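Hesteck pegboard, reviewed after 11 months over a workbench

I bought the gray Hesteck board to get small tools off my table. It comes as two panels that go up one over the other, with a bag of hooks. Mounting took most of an afternoon, and I needed longer screws than the ones in the box.

The holes are evenly spaced and the hooks go in without a fight. Single hooks work loose if you grab things in a hurry – the double-pronged ones stay put. The cup is the part I use most. The bin came separately from Motden and fit the same holes.
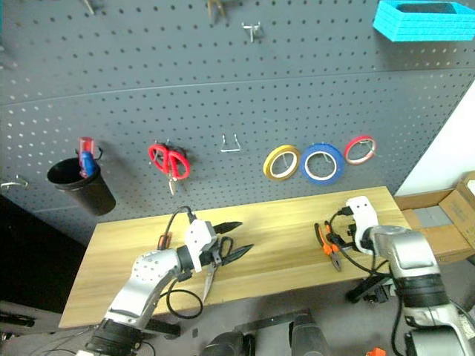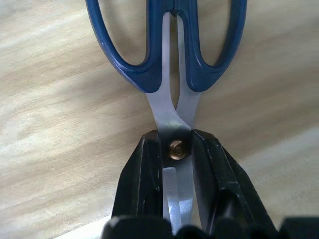

Top: tape rolls and the red-handled scissors on the board. Bottom: the blue-handled pair.

Tape rolls hang fine, even a thick one. Scissors are easy to hang by a finger loop, but leave some space between them and whatever is next in the row. The seam between panels shows, and mine is not perfectly lined up. I stopped noticing it after a week.

I have almost 700 screws in jars that this board does nothing for, so plan on a drawer too. The finish wipes clean. Four out of five, and I would buy the same size again.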